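Kitchen bench and sink, a few pics

Posted Oct 31, 2018

Quick gallery, no time for a proper write-up. A few people asked after the Istbridge kitchen now that the bench is in and the blinds are up. So – sink end, window side, plates on the bench, yellow cloth. The rest of the house can wait until the boxes from Omton are unpacked, which at this rate is Christmas.

Bench is butcher block. Oiled it twice before anything went on it, third coat next month if I remember. Total for the bench, the sink and the tap came to $3121, fitting included, and I did the painting myself to keep it there. Sink is a double, stainless. Wanted one big basin, got talked out of it, glad now.

Colours first. Dark plate on the bigger white one, yellow cloth on top. Was going to go grey with everything and chickened out at the last minute. The yellow is the only bright thing I bought on purpose. Sponge on the divider between the basins, where it lives, don't write in. 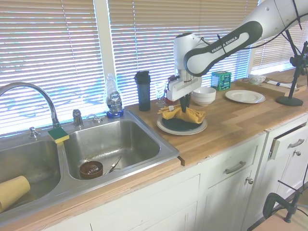 Motska wrote in to say butcher block next to a sink is asking for trouble, and that hers went black along the join inside two winters. She says wipe it every single time and never leave a damp cloth sitting on the timber overnight. Fair enough. I've run a bead of clear silicone along the front of the sink and I'm keeping an eye on it.

Window side next. White blinds, horizontal, the cheap ones, cut down at the shop. Lovely light through them. Had fabric ones at the last place and they soaked up every bit of cooking smell going, never again. These you wipe with a damp rag and your done.

White bowls stacked on the bench for now. They were meant to go in the cupboard over the fridge but I can't reach it without the step. Wooden tray down the far end with the little white dish on it. Tray was a present. The dish soap stays by the sink, I've given up decanting it into something prettier, it only ever lasted a week.

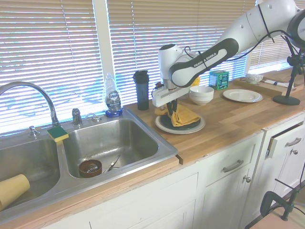
How deep does a bench need to be behind a double sink?
Ours is 600 mm deep front to back and it's only just enough. Measure your tap base before you order, and leave room to get a cloth in behind it.

Last one takes in more of the back counter. Utensil holder, pale green, spatulas and ladles all jammed in. I keep meaning to thin them out – who needs that many. Cutting board with the sliced veg on it, red and green and orange, and the little succulent near it. Glass jars against the wall. Pitcher up by the window. Red mug too.

The towel is a mustardy yellow with a sort of ribbed feel to it, folds up small. Bought a few at the Hirose market for $30 the lot and should of bought more. Wash them seperate the first time, the colour runs.
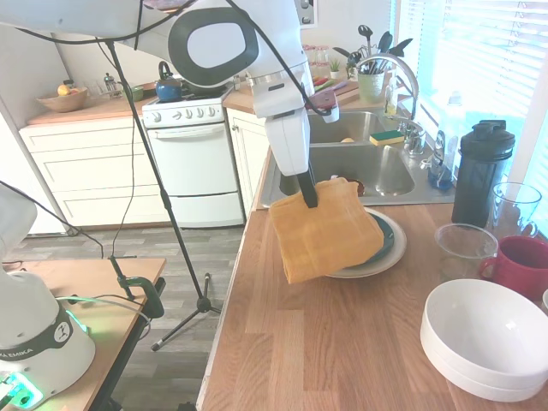
Words and pictures: the home page editor, Istbridge

Still to do. Shelf over the back counter, 56 cm if I get my way, longer if I don't. Knobs for the cupboards. Something for the wall by the window. Will add more pics when the shelf's up.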